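Gripper width from fiducials, and a latency bug I blamed on the wrong thing

I have been rewriting the part of Hargate that turns finger markers into a gripper width. Hargate is the preprocessing half of our handheld gripper pipeline. It takes raw fisheye video, runs visual odometry, detects the markers on both fingers, and writes out synchronized pose and width for training. Qudah is the other half, the controller that runs the trained policy on an arm. This post is mostly about Hargate.

The old width code was simple. Detect both tags, undistort their centers, assume a fixed depth, take the horizontal distance, subtract the closed-gripper offset from calibration. It works while both tags are detected, and when one drops out it mirrors the other across the centerline. If both drop out it holds the last value.

Holding the last value is where it went wrong. Video is 60 fps, and a fast close is short enough that motion blur can remove both tags for most of the movement. The width trace then shows a flat section followed by a step. After downsampling, the step lands on whichever frame happens to be next, and the policy learns to close late.

I spent too long looking for this in Qudah. The symptom on the arm was a grasp that started after the hand had already begun to lift, and that looks exactly like actuator latency. I raised the latency compensation on the gripper channel until the grasp lined up, which made slow grasps close early. Sawsan Nseir asked me to plot raw width against the detection mask, and the flat sections sat exactly on top of the gaps.

The new version does the following.

Every frame gets a width and a variance. A two-tag detection has low variance, a one-tag detection has higher variance, no detection has none at all and contributes nothing.

A constant-velocity Kalman filter runs forward, then an RTS smoother runs backward. This is offline processing, so there is no reason to be causal. The smoother bridges a gap using the frames on both sides of it.

Gaps longer than 30 frames are not bridged. The episode is split there and both halves are kept if they are long enough to be useful.

Width is clamped to the mechanical range after smoothing. Clamping before smoothing biases the estimate near fully closed, because noise can only push it one way.

One-tag mirroring assumes the fingers move symmetrically. Ours are geared together, so that holds except for flex in the finger mounts. Under a hard squeeze the flex is visible in the data as a disagreement between the left and right tag offsets. I log that disagreement now as a separate column. Nothing consumes it yet, but it is a cheap hint that the fingers have hit something stiff.

I also changed the contact labels. Previously an episode was marked as grasping when the width fell below a threshold set per object, in a YAML file that was always out of date. Now the label comes from the width velocity going to zero while the width is still above the closed offset. It needs 4 consecutive frames to trigger and 2 to release.

Remaining work, in the order I intend to do it:

1. Move the tag detector to the distorted image. Undistorting first costs resolution at the bottom of the view, where the tags are.

2. Rerun the Godgate episodes through the new smoother and compare width traces against the old output, starting with small rigid parts like the pump head, where the ribbed pads close on the collar and both tags face the camera.
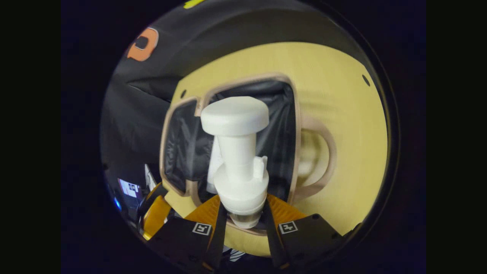
3. Retrain with the gripper latency compensation in Qudah set back to its measured value. If the late grasps come back, the smoother is not the whole fix and I will have to look at the timestamps again.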